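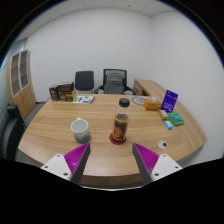

Le bureau en bois : ronds, miettes et bouteilles qui traînent

Mis à jour en août 2015

Le grand bureau de la petite pièce blanche, chez nous, sert à tout. On y écrit, on y mange parfois un sandwich en vitesse, on y pose le courrier, et bien sûr on y boit : du thé le matin, un soda l'après-midi, une tisane quand la journée s'étire (et elle s'étire souvent !). J'ai mis des années à trouver des habitudes qui tiennent, alors je vous les livre comme elles viennent, sans trop d'ordre, vous ferez le tri.

D'abord, les sous-verres. Je les aime ronds, plats et d'une couleur franche. Un sous-verre couleur bois sur un bureau en bois, on ne le voit plus et on pose sa tasse à côté, je l'ai fait mille fois. Un rouge foncé se repère du coin de l'œil, même le nez dans les factures. Les miens sont de chez Floka, j'en avais pris un lot en décembre et je n'ai pas eu à le regretter, ils se passent sous l'eau avec une goutte de liquide vaisselle et sèchent debout contre le carrelage. Prenez-les un peu plus larges que le fond de vos bouteilles. Une bouteille qui sort du frigo ruisselle toujours plus qu'on ne le croit, et la goutte file se loger juste au bord.

Ensuite, la tasse. J'en garde une seule sur le bureau, une blanche dont le bas tire sur le gris-bleu, et je la laisse bien en arrière, loin du coude. Celles qui ont un fond brut, non émaillé, grattent le vernis quand on les fait glisser : soulevez-les, ou collez dessous un petit rond de feutre. Pour les traces de thé à l'intérieur, une cuillère de bicarbonate, un fond d'eau tiède, on frotte du bout des doigts et on rince longuement.

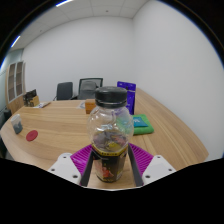

Pour les bouteilles en plastique, j'ai une règle toute simple : quand je me lève, je prends celle qui est finie et je l'emmène. Ça paraît bête, mais une bouteille vide sur un bureau en appelle une deuxième, et le vendredi on se retrouve avec une petite collection. N'y glissez pas non plus vos emballages de bonbons, même si c'est tentant ! Il faut ensuite les repêcher avec une pince à épiler avant le tri, et je parle d'expérience. Si vous voulez garder la bouteille pour arroser les plantes, videz-la tout à fait, rincez-la deux fois et laissez-la sécher sans son bouchon, sinon elle prend une odeur de renfermé dont on ne se débarrasse plus.

Et le bois, me direz-vous ? Un chiffon en microfibre à peine humide, toujours dans le sens du fil, puis un chiffon sec tout de suite après. Pour un rond blanc laissé par une tasse chaude, je pose un linge de coton bien sec et je passe le fer tiède, sans vapeur, quelques secondes à la fois, en soulevant souvent pour regarder. Essayez d'abord dans un coin discret, les vernis ne réagissent pas tous pareil. Si le rond est ancien et foncé, l'eau est descendue dans le bois et il faudra poncer. J'ai un faible pour l'abrasif très fin, grain 800, mais seulement en finition et avec la main légère.

Une fois par saison, je vide complètement le plateau et je passe une noisette de cire Dokum, celle en boîte ronde. Très peu de cire, vraiment, le reste colle et retient la poussière. On laisse une nuit, on lustre le lendemain, et pendant ce temps on boit son thé à la cuisine. Pensez au tour du passe-câble s'il y en a un dans le plateau : les miettes s'y donnent rendez-vous, et un vieux pinceau de peintre les déloge mieux que l'aspirateur.
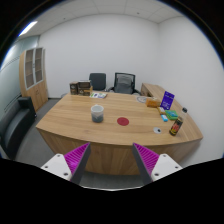 Ông écrit : j'ai essayé le fer tiède sur ma table de travail et le rond est parti au troisième passage, merci ! Par contre, je déconseille les sous-verres en liège aux gens qui boivent froid, le mien est resté humide dessous toute une journée et il a marqué le vernis. Et pour la cire, faut-il l'étaler aussi sur le chant arrondi, là où les avant-bras frottent ?

Oui, Ông, surtout là ! C'est l'endroit qui ternit le premier. Deux couches très fines, à une semaine d'écart, et un bon coup de chiffon de laine entre les deux.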